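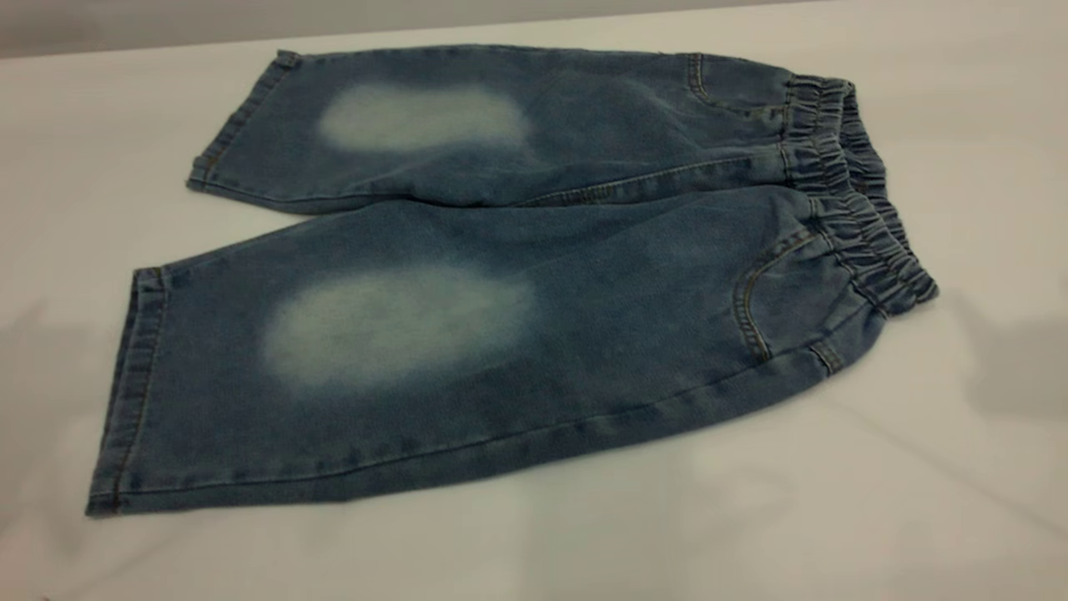 2. Deterioro, clasificación y segunda vida de las prendas de algodón

La reutilización de prendas de vestir depende en gran medida de una decisión temprana y poco documentada: la que separa lo que puede volver a venderse de lo que se destina a trapo, a hilatura regenerada o a eliminación. En el centro de clasificación de Fomstead dicha decisión se toma a la vista de la prenda, mediante un examen breve y con arreglo a la escala Skisard, que el centro adoptó en sustitución de las fichas redactadas por cada turno. La presente sección describe el material examinado y discute los límites de la escala cuando se aplica al tejido vaquero.

El conjunto inicial comprendía 800 prendas de algodón procedentes de la recogida municipal. Se excluyeron las piezas con etiqueta de composición ilegible y las que presentaban manchas de aceite o de pintura, con lo que la muestra quedó fijada en 600. De ellas, 479 disponían de registro completo, es decir, composición, peso, puntuación Skisard y destino final. Los análisis de las secciones siguientes se refieren en exclusiva a este último grupo.

El tejido vaquero plantea una dificultad conocida. La pérdida de color puede proceder del uso, del lavado doméstico o de un tratamiento aplicado en fábrica, y en los tres casos el aspecto puede resultar muy similar. La escala Skisard, concebida para punto y camisería, resta puntos por toda decoloración localizada y no contempla la posibilidad de que sea intencionada. En consecuencia, prendas con el tejido íntegro y las costuras firmes recibían puntuaciones propias de un artículo gastado.

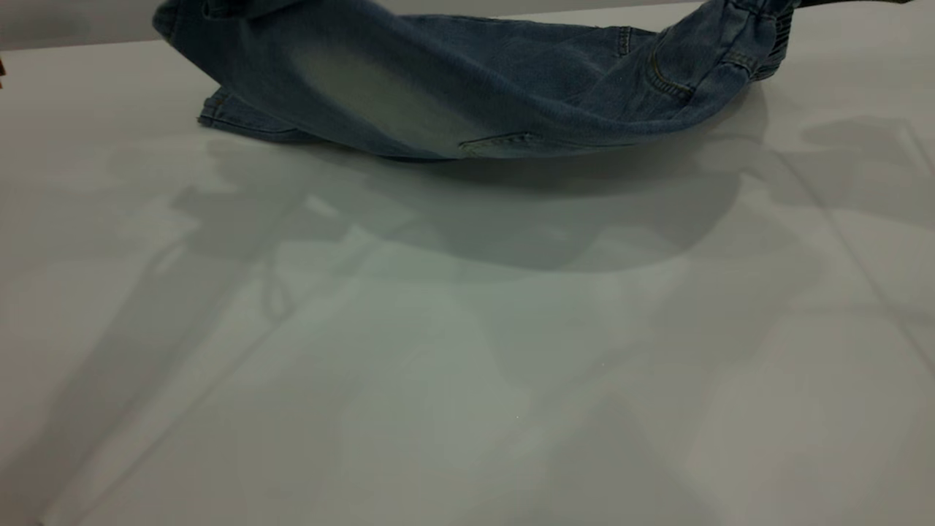 Figura 1. Pantalón vaquero con una zona de color más claro y dobladillo con pespunte de tono tostado.

Para corregir este sesgo se incorporó una segunda lectura, limitada al estado de la trama y de las costuras, con independencia del color. La puntuación cromática se conservó en el registro, si bien dejó de intervenir en la asignación del destino. El procedimiento se aplicó por igual a pantalones largos, pantalones cortos y faldas -- las cazadoras, por su forro, siguieron un itinerario distinto --, y en todos los casos la lectura se realizó con la prenda seca y sin planchar.

Los resultados de la segunda lectura mostraron una discrepancia frecuente respecto de la primera en las prendas de cintura elástica. El elástico envejece con mayor rapidez que el algodón que lo recubre, y una cintura vencida basta para rebajar la categoría de una pieza cuyo cuerpo admitiría un uso prolongado. El taller Rikell, que recibe parte de los lotes de Fomstead, sustituye de forma habitual este componente; el coste de la reparación, sin embargo, solo se justifica en lotes homogéneos, y la clasificación vigente no permite formarlos. Se ha propuesto por ello un código específico para prendas reparables por cintura.

El borrador de este procedimiento se presentó en la jornada de trabajo celebrada en marzo en la sede de Thomas, con asistencia de personal de clasificación y de reparación. El debate se centró en el tiempo que exige la segunda lectura.

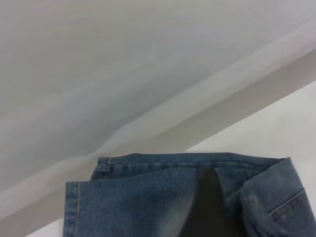 Según objetó una de las personas asistentes, separar el color del estado del tejido resulta razonable sobre el papel, pero el comprador final no hace esa separación, y una prenda que el centro considera íntegra puede permanecer meses en la tienda por el simple hecho de parecer vieja. Añadió que convendría registrar también el tiempo hasta la venta.

La observación se considera pertinente. El registro utilizado no recoge la fecha de venta, de modo que la relación entre aspecto y salida comercial no puede examinarse con los datos disponibles. Se ha solicitado a los puntos de venta la incorporación de este campo a partir de septiembre, y entretanto las puntuaciones cromáticas se ofrecen en el anexo sin ponderar.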